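[Flestbridge Slots List] Re: Clunov and the disappearing bonus round

Yanti Wijaya
27 Jul 2021
3 min read
7 comments | 2 shares

Akpan wrote:

> Has anyone had any joy with Skindulow since the update? I gave it
> a good long go last night on the smallest bet and the bonus round
> never showed its face. The old version used to throw me a few free
> spins just as I was reaching for the off switch. My brother-in-law
> says they've tightened it. He says that about jar lids too, so I'm
> asking the list.
>
> Also, is the Clunov welcome offer worth taking, or is it the usual?

Akpan,

It's the usual. I'll get to that.

Skindulow first. I've played the new version most evenings in July, for which I expect no medal. If you haven't seen it, you are a lamplighter in a fog, the fog is full of owls, and the owls pay badly. Three lanterns anywhere on the reels get you into the attic, where you pick trunks until one of them has a moth in it. The moth ends the round. My personal best is seven trunks. My personal usual is moth.

As for it being tightened, I don't know, and with respect neither does your brother-in-law. Open the help screen and look at the payout percentage, then go back to whatever you wrote down for the old one. If you didn't write it down, welcome to the club, we meet here. One dry evening doesn't tell you much. I had 30 spins on Sunday's leftover balance without so much as a single lantern, then got the attic twice before the kettle boiled. Moth, moth.

What has changed is the sound. They now play a little harp run when two lanterns land, whether or not the third has any intention of turning up. I fell for it for a week. With the volume off it's a much more restful way of getting nowhere.

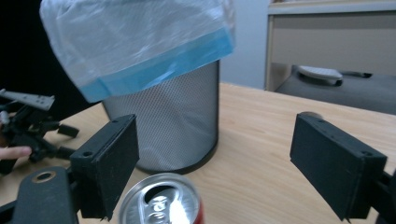 On the desk, bag over the mesh wastebasket.

Now Clunov. The welcome offer matches your first deposit, and the big purple banner is very happy for you. Scroll to the terms and you'll find you have to play the bonus through 30 times before you can withdraw a cent of it, and you get seven days to do it. Skindulow counts at half rate. Table games don't count at all. There is also a maximum bet while the bonus is active, and if you go over it by accident they can void the lot. I asked their chat window about that and was told to have a fantastic day.

You can decline the bonus. The box is on the deposit page, under the payment options, in a gray I'd call shy. I declined it, put in what I'd have spent on a movie ticket, and cashed out a small amount two days later with no fuss at all. So the site pays, at least when it owes you lunch money.

Set the deposit limit while you're in there. It's under Account, then Preferences, and raising it later takes a day to kick in. Lowering it is instant, which I thought was decent of them.

On the Flestbridge meetup: I can do the later date but not the earlier one, and I'm not bringing the chips again. Somebody still has my blue dealer button. I'm not naming names, but he was sitting next to you.

Yanti

P.S. If you do get into the attic, the trunk on the far left is not lucky. I've read the thread claiming it is. I've met that moth.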